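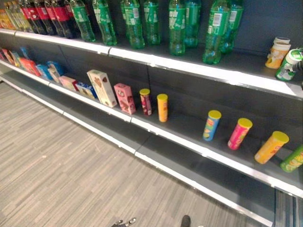

I fell in love with the snack aisle at Rafferty when I was nine, and I've been trying to explain it to people ever since. Other kids wanted the toy store. I wanted to stand in front of the chips and think.

So when Kathleen Flanagan, who runs the little Rafferty market in Prenddale, said I could come spend a morning facing shelves with her, I drove over in my good sneakers like it was a job interview. Facing is the part where you pull everything up to the front edge so it looks full and friendly. Kathleen has been doing it for 25 years and she is fast! I did one stretch of soda in the time it took her to do the rest of the aisle, and she still came back and nudged my bottles.

She has opinions, too. Colas stay shoulder to shoulder. Labels look at the customer. And anything lying on its side bugs her until it's standing up again — she'll stop mid-sentence for it.
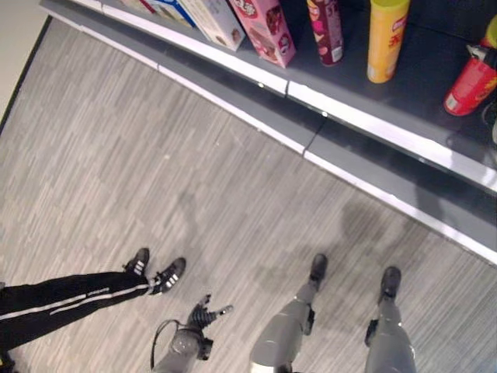
The cans versus the boxes

Kevin Carroll, who works the register, is a box man. Boxes stack, he says, and they don't roll under things. I'm for the tall round cans, which look so cheerful in a row (maroon next to yellow, come on). Kathleen won't take sides, but she did tell me she shops with her eyes like everybody else, and a pink box gets her every time.

I left with two cans of chips and a box of cookies I couldn't read a word of. The cookies were gone before I got to the highway, and I'm going back in July.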